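Skillen Gripper Challenge

From the Clenetti open wiki of student robotics

The Skillen Gripper Challenge (often just "the Skillen", sometimes SGC) is a yearly student competition in robot handling of household items. Run by the Gadgate robotics club. Open to school and college teams. Teams gather their own demonstrations with a hand-held gripper at home, train a control policy on them, then run it on a shared arm at the final in March.

Contents
1 Background
2 Format
3 Tasks
4 Scoring
5 Teams
6 Criticism
7 See also

Background

Started as a side project at Gadgate, a club that until then mostly did line followers and a bit of maze solving. Jayanthi Shenoy, who taught the Wednesday evening group, wanted something the younger members could do without booking time on the arm. There was one arm and a long queue. Hand-held grippers were the way round it – a student takes one home, does the task by hand, and the recording goes to the team's shared folder.

The first edition had 5 teams, all from the club or its sister group at Galang. No printed rules, only a page of notes which was changed twice during the day. A proper rulebook came with the second edition. The name is from Skillen Hall, where the first final was held. The final has since moved but the name stuck.

Format

Two stages.

Home stage. Each team records demonstrations in ordinary rooms. Kitchens, bedrooms, sofas, hallway floors. Staged studio setups with plain backgrounds are allowed but score nothing extra, and judges have tended to advise against them. A team may submit up to 1000 demonstrations. Few get near that. Each one must be a single unbroken take from first movement to release, otherwise it is struck off.

Final. Trained policies run on the club arm, fitted with a gripper matching the hand-held ones. Teams get a practice slot in the morning and scored runs after lunch. Objects at the final are not the ones used at home, though they come from the same broad groups (packets, cups, cloths and so on). The list of groups is published, the objects themselves are kept back untill the day.

Tasks

Three tasks are fixed and a fourth changes each year.

Box packing. Small packaged goods go from an open surface into a box, or back out again. Generally thought the hardest of the fixed tasks. Snack packets are the usual choice since they are cheap and easy to find, but shiny wrappers throw back light and soft bags change shape when squeezed. A thin sachet lying on top of a bigger bag is a known trouble spot. So are packets on edge against the side of the box, where there is little room for a finger to get in behind.

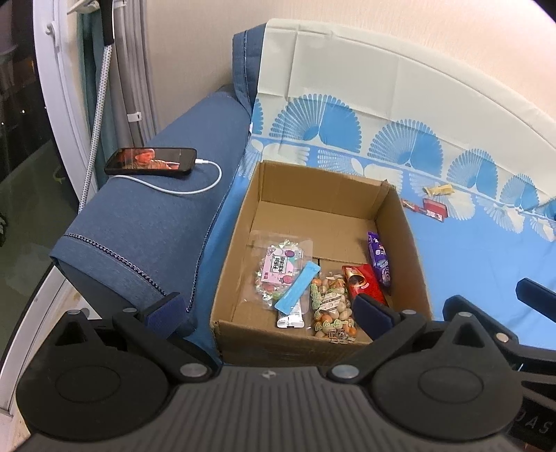

Box packing, home stage. Snacks in an open cardboard box on a sofa, three small wrapped items outside it on the right.

Cup stacking. Plastic cups, any colours, stacked and then unstacked. Seen as the beginner task. Most new teams start with it and some never leave.

Cloth folding. One tea towel, folded in half twice. Edges need to line up to within a finger's width.

Past fourth tasks have included pairing socks, putting lids on tubs and sorting post. The post task was dropped after one edition. Envelopes too flat to pick up off a table.

Scoring

Each scored run is timed, but time only counts as a tie-break. Points are given per object placed, with deductions for drops and for crushing. Crushing is judged by eye. In box packing an object counts as placed once it is fully below the rim and let go of.

Extra points go to the home stage recordings, marked for variety of rooms, surfaces and lighting. This part was added for the third edition after several teams turned up with policies that worked on one desk and nowhere else. Highest total recorded under the present system is 283, by a Galang team, in an edition where the fourth task was tub lids.

Teams

Two to six members. One adult contact, who may help with transport and safety but not with code. Entry grew to 21 teams at the most recent edition, about half of them new. Mixed-age teams are common and there is no seperate junior class, although one has been asked for.

Hand-held grippers are lent out by Gadgate for the home stage, one per team, returned before the final. Teams that own one can use it if it passes a check of finger width and opening range.

Criticism

Main complaint is the load on families. Recording takes many evenings and ties up a table or sofa for weeks. Shenoy has said she would cut the upper limit on demonstrations if the teams agreed to it, so far they have not. Others point to the judging of crushed packets by eye, and to the single arm at the final – one fault in the morning pushes back every run after it.

See also

Gadgate robotics club
Galang group
Learning from demonstration
Pick and place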